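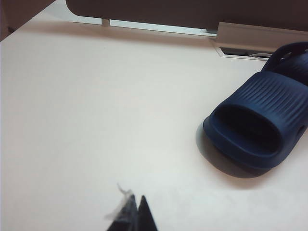 Why does foam cost so little to mold but so much to tool up for?
Because the metal mold is paid for once, up front, and each part after that is just resin, heat and a few minutes of machine time.

Unit 4 handout, Materials & Costing. updated 26 Nov 2025

Fixed cost = mold, setup, first samples. Variable = resin, labor, power, scrap.

Atcombe case: mold 900, run of 816 good parts. Scrap 92, so 908 shots total. Divide by GOOD parts, not shots!! Half of you got this wrong in April.

Closed-cell foam: gas trapped in bubbles, light, floats, wont soak up water. Open-cell: bubbles joined up, soft, holds water (sponge).

Shrinkage - part comes out a different size than the cavity. Check the supplier sheet, dont guess.

Read for next time: Gererix sheet, both sides. Skip the Oltudeck problem, numbers are off, will repost.

Bring calculater.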